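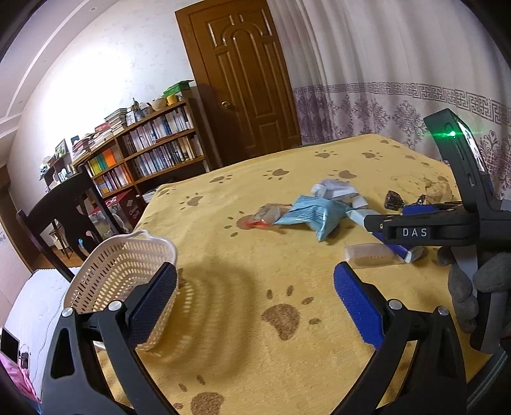
Will the new soft plastics trial mean less rubbish in the red bin? It might, for households willing to sort their wrappers by hand, but the council has so far published nothing to back up its claim that most of them will be.

Nallura council announced on October 4, 2024 that 209 households will take part in the trial, which is being run with the packaging recovery firm Skernik. Each home is asked to keep its wrappers, pouches and plastic bags apart from everything else, shake out the crumbs and drop the lot at the Ulletti Road depot. Collection from the kerb is not part of the deal. Neither is any discount on rates.

The council says 173 households have signed up already. It has not said how many of those live within walking distance of the depot, or how many were signed up through the newsletter form, which had the box ticked by default.
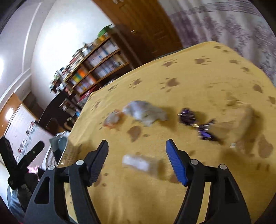 Sorting is where schemes like this usually come unstuck. The council's flyer has three lines on the subject and a cartoon of a smiling bin. It says "clean, scrunchable plastic" is welcome and "foil and mixed materials" are not, and leaves residents to work out the rest at the kitchen table. A twist of shiny purple foil lying beside a crumpled pale packet is easy enough to pick out. Plenty of snack packets are silver on the inside and plastic on the outside, though, and the flyer has no advice on those – a strange gap, given that Skernik says it can turn away a load for contamination.

What happens to the accepted plastic is also hazy. Skernik says it will go to a processor "in the region" and come back as garden edging. Asked which processor, the firm said the contract was still being settled. A similar drop-off at the Esfahani Street shops closed after 2 months, with the bags still in the storeroom.

The trial runs until the end of January. Council says it will release the tonnage afterwards, along with the amount rejected.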